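3.2 El puesto del horno
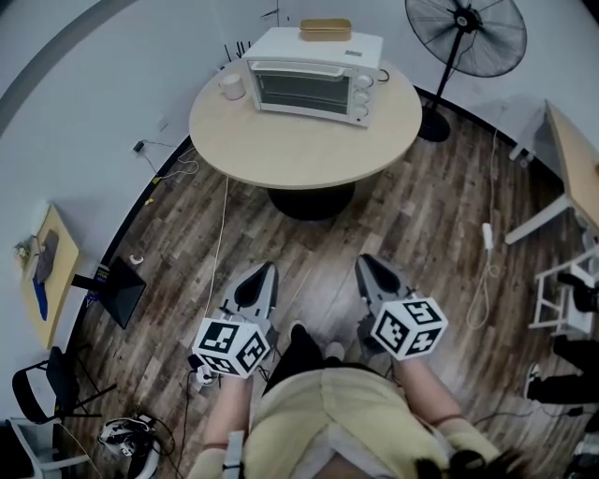 Figura 3. Puesto del horno, con las dos pinzas de mano y sus cubos de marcadores.

De los puestos que montamos para el proyecto de la asignatura, este fue el que más guerra nos dio, y también el que más me gustó (manías mías). La tarea que elegimos para Rolside suena facilísima: acercarse a la mesa redonda, abrir la puerta del horno blanco tirando del asa, girar uno de los tres mandos y volver a cerrar. Pues bien, la primera tanda de demostraciones la tiramos casi entera a la basura — 70 intentos — y yo todavía me acuerdo de la cara que se nos quedó en el laboratorio.

El problema estaba en los marcadores. Cada pinza lleva debajo un cubo blanco con patrones negros, y al girar la muñeca derecha para llegar a los mandos perdíamos la pose durante un buen trozo de la trayectoria. Elżbieta Zawadzka, mi compañera de grupo, propuso acercarse al panel un poco más de lado, y con eso y un par de tardes de práctica conseguimos 200 demostraciones que ya se podían usar. ¡Menudo alivio! El resto del conjunto, hasta llegar a las 2000, viene de los otros puestos (sección 3.3).

Decidimos no ordenar demasiado la sala. La caja con tapa se quedó encima del horno, la taza a su izquierda, los cables por el suelo, y el ventilador de pie junto a la mesa. Queríamos que Flera, nuestro módulo de segmentación, aprendiera con un fondo parecido al de un cuarto de trabajo normal, y la verdad es que le costó: confundía el asa con el borde superior de la puerta una y otra vez, sobre todo en las grabaciones de abril, cuando entraba más luz por la tarde. Lo arreglamos a medias anotando a mano 3 secuencias completas — un trabajo pesadísimo, por cierto — y reentrenando desde cero.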